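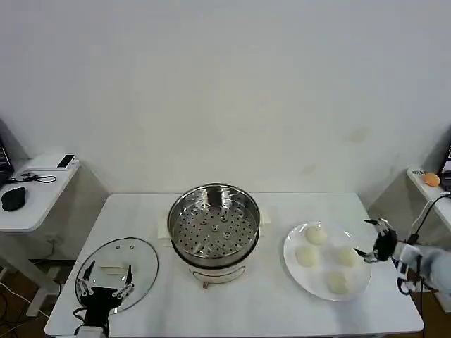
Ilgın Gezer
Test technician, gripper comparison, Gernach lab

Checklist before the steamer task, both arms
Date of inspection: 20/09/2021
Hands under test: Gotero (left), Luvudance (right)
Controller: Fahmy, run counter at start 2,068

1. Emergency stop, both sides
OK. Pressed 2 times from each operator place. Arms stopped and did not drop.

2. Cables at the wrists
OK with comment. The black cable of the right hand makes a loop up towards the side table. In the full turn of the wrist it still has enough length, but I would like a clip there before October. Left cable has no pulling.

3. Cables on the floor
NOT OK. They lie tangled at the left, under the side table. I walk there when I change the program. Please tie them and put a cover. Nevzat Değirmenci has the covers.

4. Glass lid
OK. It lies flat at the left of the pot, no cracks found at the rim. Please check again after each drop, also a small one. The Gotero fingers are thin metal, so closing force on glass stays at the low setting.

5. Steamer pot
OK. Basket sits well inside the pot and does not move when I push it with one finger. For all dry runs the plug must be out. For hot runs we have no permission yet, see point 9.

6. Plate and buns
OK. Four buns, one at each side of the oval plate, with space between them for the fingers. Buns used in testing are not for eating, also when they look fine.

7. Right hand, finger closing
OK with comment. Luvudance closes softer than Gotero but slower, roughly 6 seconds from open to full grip. I do not count this as a fault. It must be written in the comparison table, otherwise the times are not fair.

8. Side tables
NOT OK. Phone and mouse are to be kept out of reach of the left arm. I measured 30 cm at the nearest point and our rule asks for more. The orange thing on the right table can stay, the arm does not go there.

9. Steam and heat
Not checked. I wait for the answer of Nevzat about the gloves for the hands.

Result: dry runs allowed after points 3 and 8 are repaired.

Comment N. Değirmenci: Point 8 agreed. Covers for point 3 are in the lower drawer, I will bring them.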